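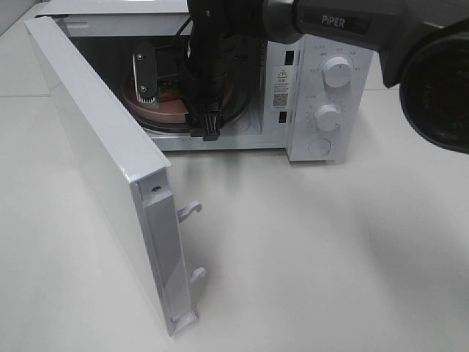

Curkwood, October: the hangar sketch

By Yara Azar, October
2 min read
Print | E-mail

Today I finished the pencil drawing of the flying boat at last. I started it 3 times, and every time the wing was too thick near the engines. Ziad Khoury lent me his book of plans from the Najjar collection, and with it I could correct the line in one evening.

Ziad's uncle was a radio operator on these aircraft. He kept a logbook with around 2,000 hours in it, and Ziad read me two pages by telephone. Most of it is weather. One entry says only "fog, returned," and I like this one very much.
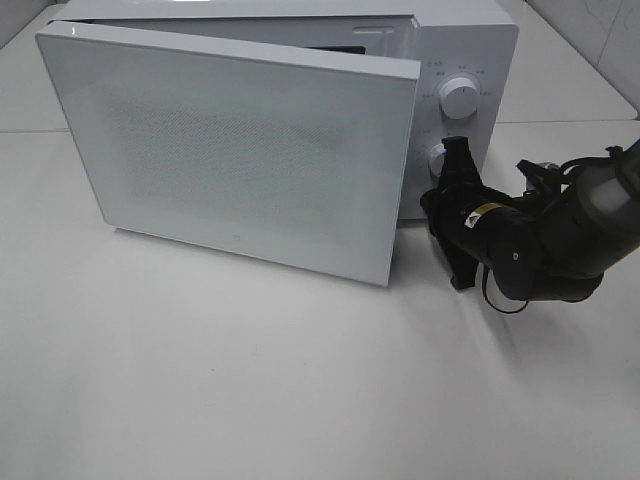 I want to paint that return, with the water gray and the coast not visible yet. The sky must be quiet. I am still not sure about the floats, if they should be up or down at this height, so I will write to the museum at Trarnside before I put any color. 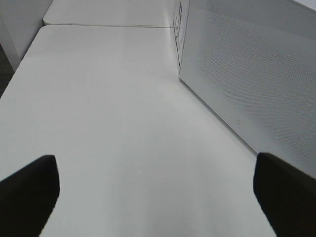 White tabletops, end to end.

In the evening I cut the paper for the color study and washed my brushes. Ziad comes tomorrow at ten with the logbook.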